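Participants wanted: 12-week weight and movement course in Sandgate

Nekeo is looking for 19 adults to try its new Tiltow course before it opens to the public. The course combines light strength work, walking and simple meal planning. You do not need to be fit to join, and there is no fee.

You should be 18 or over, live near Sandgate and be free two evenings a week. Please check with your doctor first if you take blood pressure medicine or have had surgery this year.

You will keep a short food and sleep diary. Weigh-ins are optional.

To apply, send your name, age and phone number to the Nekeo front desk by 2019-11-19. Places are given in order of application.
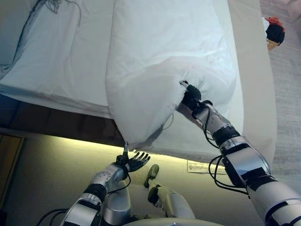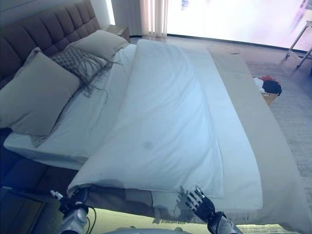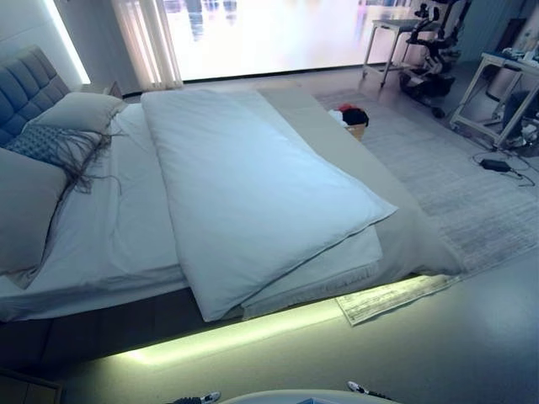
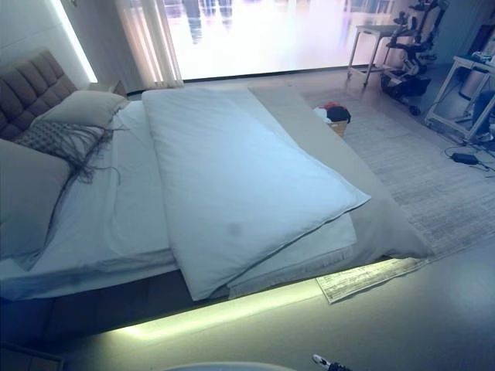 White bedding, seen four times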